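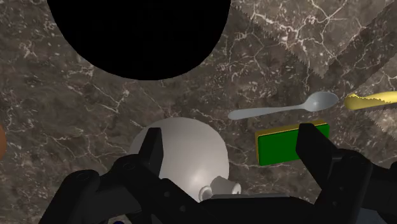

According to Yolotzin Cortés, the simulator was the part of the afternoon worth the drive, and the running commentary could have been cut in half. Cortés asked for more time on failed grasps and less on the company's history, and the remark was read back to the presenters at the close of the session.

Clusville, November
By our staff writer

Brilent opened its Clusville workshop to visitors for one afternoon this month to show how it prepares kitchen-handling tasks in simulation before they are tried on hardware. Places were limited to 20 per session. The doors opened at 1 p.m. and the last session finished shortly before 5.

The demonstration used a rendered countertop with a spoon, a sponge and other items on it, and a two-fingered black gripper working over them. Visitors watched on a wall monitor while staff changed settings from a desk. The marble texture of the counter is one of several surfaces that can be swapped between runs, so that the control software does not come to rely on a single background colour.

Brilent said the current task set was run 1,194 times in the week before the open day. Of those runs, 808 ended with the correct object lifted and held for the required interval. The previous version of the software managed 698 over the same number of runs. The company attributed most of the gain to a revised approach angle and a slower closing speed. It did not give a breakdown by object, although two visitors asked for one.

Staff described thin, flat objects as the hardest class. A spoon lying flush on a counter leaves little clearance for the fingertips, and a small error in estimated height will either drive the fingers into the surface or close them above the handle. Sponges present a different problem. The simulator treats them as slightly compressible, and the stiffness value has been adjusted several times to match bench measurements.

The second half of each session covered the transfer from simulation to a physical arm. Ganov supplies the arm controllers and sent an engineer to answer questions on timing. Delay between the camera and the controller is modelled as a fixed value at present. A variable delay is planned for the next release.

Cavalcanti, which licenses the object library, had a table near the entrance with printed material on mesh formats and file sizes.

Brilent intends to hold a second open day in the new year, with a longer question period. Registration will be through the Clusville workshop. Parking is at the rear of the building.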